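**Computer reuse strand: progress report to 30 April 2018**

Prepared by Mi-kyung Han for the Culter fund. Technical content checked by Dae-han Jeon.

## Position

The strand takes withdrawn desktop computers from the Batbridge offices, strips them to a common state, and rebuilds the sound ones for loan. The first batch is 20 machines. Of these, 11 have been stripped and sorted, and 9 are waiting. The stripping procedure was rewritten in February and has been used without change for the whole of the batch so far.

## Stripping and sorting

Each case is laid on its side on the slatted bench with the side panel off. Storage comes out first, still in its caddy, and goes upright into the grey printed fixture to the left of the case. Drives are logged by serial number in Ello before anything else is touched. Expansion cards and brackets follow, then memory, then the cooler and processor. The power supply and drive cage stay in the case unless they fail the later test.

The order matters mainly for the drives. Under the old procedure two drives were separated from their case numbers and had to be treated as unidentified, then destroyed. There have been no cases of this under the new one.

The present case is a Dell board with two memory slots. The retention bracket is up and the socket is empty; the Seagate drive is in the fixture in its blue caddy, and the power supply is in place. 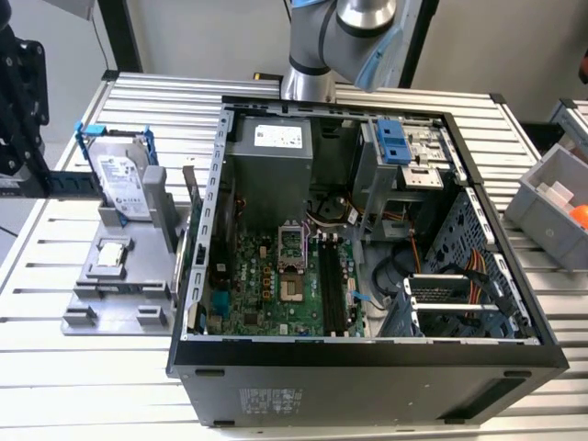

## Faults found

- Power supplies: 2 failed under load and were replaced from stock.
- Sockets: one board had bent contacts. It has been kept for parts.
- Memory: mixed sizes, as expected. Modules are now matched in pairs before refitting, which has removed most of the start-up faults reported last time.
- Fans: several are noisy but within limits. They have been cleaned and marked for a second check.

## Drive erasure

Erasure is the slowest stage. A full overwrite and verify takes more than 9 hours on the older drives, and the station holds only a few at once. Seok has quoted for a larger dock. The quotation is attached — a decision is needed before the second batch is accepted, as the shelves will not hold both.

## Spending

Spending is within the approved budget. The main costs were thermal paste, replacement board batteries and the two power supplies. The bench and shelving were already on site and have not been charged to the fund.

## Next period

1. Strip the remaining machines in the batch.
2. Rebuild and soak-test those already sorted.
3. Agree the labelling of loan machines with Batbridge.
4. Confirm whether boards kept for parts may be counted as reused. The wording of the agreement is unclear on this point and we would like a written answer.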